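Can a machine clear up after tea yet?

July 8, 2026

Readers who filled in the spring survey will remember the question about chores. We asked which job around the house or the workshop you would hand over first if a machine could do it properly. There were 509 replies. Washing up came top by a long way, followed by folding laundry and then sorting small parts back into their trays, which we put down to the number of Hestdale members who have a bench at home.

Since April we have been following the Gekus trial at the Hestdale unit, where a robot arm has been set to work on short, dull jobs of this kind. The trial is small. It has one arm, one work surface and a list of 52 tasks, most of which a ten-year-old could do while talking about something else. Pick up a cup and put it on a rack. Move a bowl from the left to the right. Take the lid off a tub. Put a sponge back where it came from. The idea is to find out which of these can be left to run without anyone standing by, and what it costs in time when they can't.

The short answer is that some can and most can't. Each task is tried 100 times before it gets a mark, and a task has to come off on nearly every go to be counted as done. Moving a dry, empty mug passes. So does dropping a sponge into a tray. Anything with a lid does badly, and so does anything that has been stacked inside something else. Cutlery is poor. Tea towels are worse, though the arm will get hold of one corner quite happily and then carry the towel off in a shape that can't be folded.

Speed is the other matter. A person clears a small table of tea things in the time it takes to boil a kettle. The arm needs several kettles. It moves slowly on purpose, as the people running the trial would like to keep their crockery, and it stops to look again whenever it is unsure what is in front of it. Some of those stops are short. Others go on long enough that visitors have asked whether it is switched off.

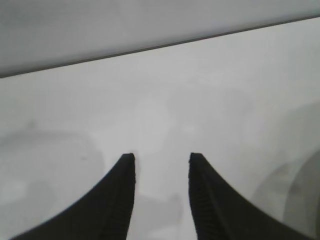 Seeing is still the weak point in household work, and it gets less attention than hands do. Most of the talk at shows is of fingers: how many, how soft, how strong. A plain pair will do for a good many jobs, and two curved black fingers with fine ridges down their inner edges don't look like much beside the five-fingered models on the posters. The trouble comes when a camera near the fingers is given pale grey haze to work with, a few rounded shapes with soft outlines and a lumpy grey something in the gap between the tips. A person might guess at a bowl or a cylinder on the right and then lean over to check. The arm has to make its guess from what it gets, and a wrong guess about where a rim begins can mean a missed grip or a shove.

Kitchens are hard for this reason. They are full of white plates, steel sinks and shiny worktops, and they have windows. Light comes in low in the morning and from somewhere else in the afternoon. Factories get round it with fixed lamps, matt surfaces and parts that always arrive the same way up. Few of us would put up with that at home, and I doubt many would repaint the kitchen to suit a machine that puts mugs away.

The shop-floor half of the trial has gone better. Kaplan, who make fittings two doors along from the unit, lent a box of mixed brackets and caps for the sorting tasks. The arm got through 1,322 pieces with few mistakes, and the mistakes were mostly with caps that had landed one on top of another. The lamps were fixed and the tray was dark. Nothing had to be washed. Kaplan have said they would consider using something like it for the end-of-shift sort, which is a job their staff dislike, but they would want it to run at night and be finished by morning. At its present pace that would be close.

Cost is harder to pin down. Gekus won't give a price and says the arm in the trial is not for sale in its current form. Whatever the figure turns out to be, it has to be set against a dishwasher, which already does the worst part of the washing up and doesn't mind what the light is like. The gap left for a robot is the loading and unloading. That was the single most common comment in the survey, often in capitals, and loading is on the list for the second half of the trial. It hasn't been tried yet. The racks alone will be a problem, with all those thin prongs close together.

Our own view is that sorting and fetching on a bench will be worth paying for well before anything in the kitchen is. Members with a small workshop and a lot of the same part to handle should keep an eye on it. Members hoping to be let off the dishes should keep the gloves.

The Pudness group has asked for a visit to the unit and we are trying to arrange one. Space is tight, so numbers will be limited and names will be taken in the order they reach the newsletter desk. Flat shoes, please, and no bags past the inner door. If you have an awkward household object that you would like to see put in front of the arm, send in a short note of its size and weight. Nothing made of thin glass, and nothing you would be sorry to lose.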